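### 3.2 Survey of office equipment

Paper questionnaires went to 1,616 households and small firms in Camcombe in May. Each asked how long a desktop computer had been kept before it was replaced, and why. Reminders followed after 30 days. Replies with no purchase year were dropped. Firms kept machines longer than households, and slow startup was the reason given most often.

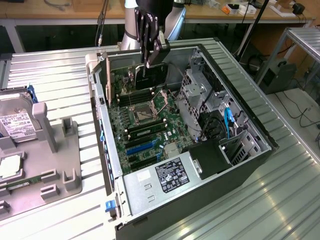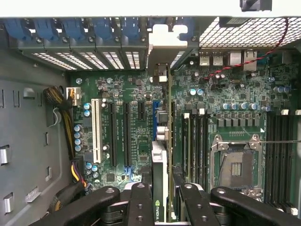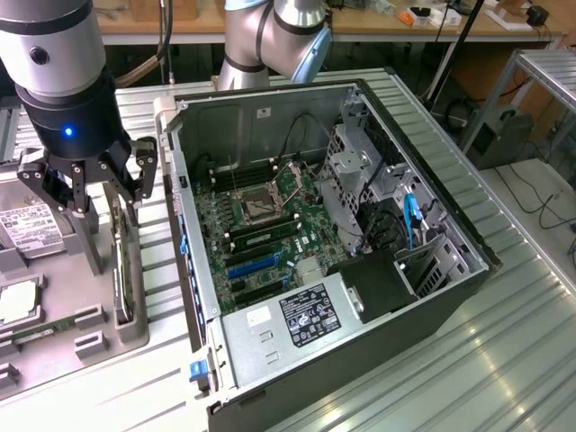
**Figure 6.** Desktop computer with the side panel removed.

P. Cavalcanti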